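Brondham shared workshop
Robot cell, pre-use inspection, August
Arm on pedestal, bench mounted. Simulated cell first, physical cell after.
Inspector: Min-kyu Yeo
Checklist supplied by: Ludis. Comments are mine and Ludis may not like them.

Result codes: OK / NOT OK / N/A / CAN'T SAY

1. Risk assessment present and signed
NOT OK. Present, unsigned. It runs to 11 pages and most of them were written for a conveyor. Someone has swapped the word "conveyor" for "arm" and missed two.

2. Assessment covers the gripper and whatever it will carry
NOT OK. The arm is covered. The gripper gets one line, "low risk". A gripper holding a blade is a different machine from a gripper holding a sponge, and the form doesn't ask which.

3. Pedestal fixing
CAN'T SAY. In the model the pedestal stands on the table and stays there because the software says so. I want the bolt pattern and the torque figures for the real one before anyone ticks this.

4. Table rated for the moving load
CAN'T SAY. Kaczorowski sent a static load figure. An arm stopping hard at full stretch is not a static load. Asked again.

5. Reach envelope marked on floor
NOT OK. No tape and no line on the floor in the model. I was told the marking will be "added at install". It was going to be added at install last time as well.

6. Guarding or other protective measure
NOT OK. The word "collaborative" is in the box where the protective measure should be. That is a sales word. Write down what stops the arm, how quickly, and who tested it.

7. Emergency stop within reach of every working position
NOT OK. Drawing shows one, behind the operator. Move it or fit a second.

8. Emergency stop tested
N/A at this stage. For the physical cell: test it with the arm moving. Pressing the button while everything is already parked proves the button goes in.

9. Speed limit set and locked
NOT OK. Set, yes. Locked, no. The password is on the same sheet as the instructions.

10. Pinch points identified
NOT OK. The list gives the gripper only. With the arm folded the two long links lie close side by side, and there is a narrow gap between them. Add the elbow and shoulder. Also add the space between the wrist and the pedestal.

11. Workspace clear before start
OK for the model. There is nothing loose on the tabletop. I would like to see the real bench on an ordinary afternoon at 4 o'clock before giving it the same mark.

12. Simulation runs recorded
OK, with a grumble. Wovby logged 351 runs with no collision. There was no person in any of them, so I don't see what it tells us about people. Keep the log. Don't quote it under item 6.

13. Restart after stop needs a deliberate action
CAN'T SAY. The manual says yes on page 2 and "automatic resume (default)" on page 3. One of them is wrong.

14. Training records
NOT OK. Attendance sheet only. Sitting in the room is not training.

Actions
Ludis: items 1, 2, 6, 10. Reissue the assessment, signed.
Kaczorowski: items 3 and 4.
Wovby: items 9 and 13, in writing please.
Brondham: items 5, 7, 14.

No powered running of the physical cell until 6, 7 and 13 are closed. I will not accept photographs of the stop button as evidence for 7. Somebody has to stand at each position and reach for it while I watch.

M. Yeo 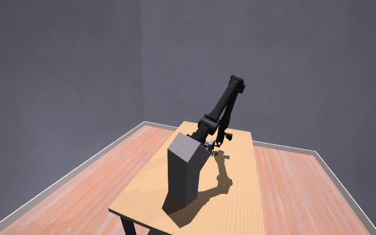
Simulated cell, arm folded, bench clear. See items 10 and 11.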